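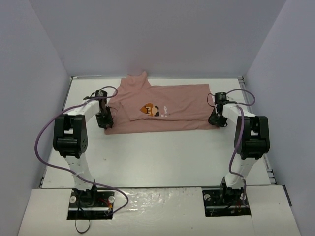
4.2 Sealing and staining of the worktop samples

The samples were cut from three slabs bought through one yard. Two were granites, sold under the trade names Kashindye Grey and Lotex Brown, and the third was a dolomitic marble. Each slab was supplied in a polished and a leathered finish. All pieces were cut to 300 mm square, washed with clean water and left to dry in the test room for 14 days before any sealer was put on.

Two sealers were compared. Starnico is a solvent-based product and Gendel is water-based. Both were applied with a lint-free cloth following the makers' instructions, and the excess was wiped off before it could dry on the surface. A third set of samples was left unsealed. Olive oil, red wine, black coffee and lemon juice were then dropped on to each piece, covered with a watch glass and left for 17 hours. The pieces were washed with a mild soap solution and judged by eye under the same lamp.

Oil gave the clearest differences. On the unsealed Kashindye Grey it left a dark ring in both finishes, and the ring was wider on the leathered face. Starnico stopped the ring on the polished face and reduced it on the leathered one. Gendel gave the same result on the polished face but did less well on the leathered face, where the low spots in the texture seem to have taken up too little sealer in a single coat. Lotex Brown is a denser stone and showed almost no marking, sealed or not.

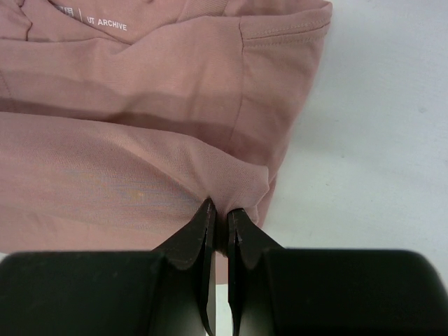
4.3 Etching

Neither sealer protected the marble from lemon juice. Every marble sample lost its shine where the drop had been, and gloss readings on the polished pieces fell to 70 per cent of the starting value or lower. This was expected, as the acid attacks the stone itself and a penetrating sealer leaves the face of it exposed. On leathered marble the mark was harder to see, although it could still be felt with a fingertip.

The granites were not etched by any of the four liquids. Wine left a faint tint on the unsealed Kashindye Grey which went after a second wash.

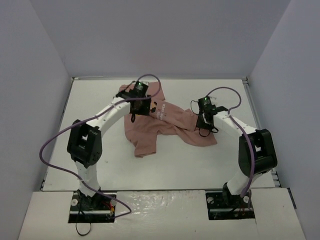

The order of the finishes was therefore different for the two kinds of damage. Leathering made oil stains worse on the more open granite and made etch marks less noticeable on the marble. The two effects need to be reported separately, and a single score for ease of care, as printed in some showroom leaflets, would hide this. A second coat of Gendel on the leathered granite was tried on spare pieces in October and is covered in section 4.5, together with the edge samples (Figure 6).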